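Kokard Home Medicine Safe: Set-up Guide
Section 4. Setting the parent code and the dose log 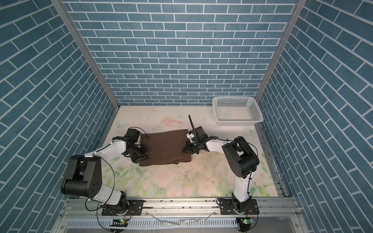 Complete Section 3 (fixing and batteries) before you start. The safe must be closed and the keypad light must be green.

4.1 Setting the parent code

1. Press and hold SET for 2 seconds. The light turns amber.
2. Enter the factory code printed on the card inside the back cover.
3. Enter a new code of six digits. Do not use a birthday, a house number or a phone passcode known to your teenager.
4. Enter the new code again and press SET. The light turns green.

Note: If no key is pressed for 24 seconds, the keypad returns to standby and the old code still applies.

CAUTION: Keep the override key outside the home or with another adult. A key left in a kitchen drawer defeats the lock.

4.2 Starting the dose log

1. Open the safe with the parent code.
2. Count the tablets in each container and write the number on the log sheet.
3. Press LOG, then the shelf number.
4. Close the door. Each opening is now stored with the time, up to 62 entries. After that, the oldest entry is overwritten.

Note: The log records openings only. Check the tablet count against the sheet every 10 days.

4.3 Lockout

Three wrong codes in a row lock the keypad for 10 minutes. The override key works during this time.

CAUTION: Do not store emergency medicines such as inhalers or adrenaline pens in the safe.

For unused prescription medicines, see Section 5, Returns and disposal.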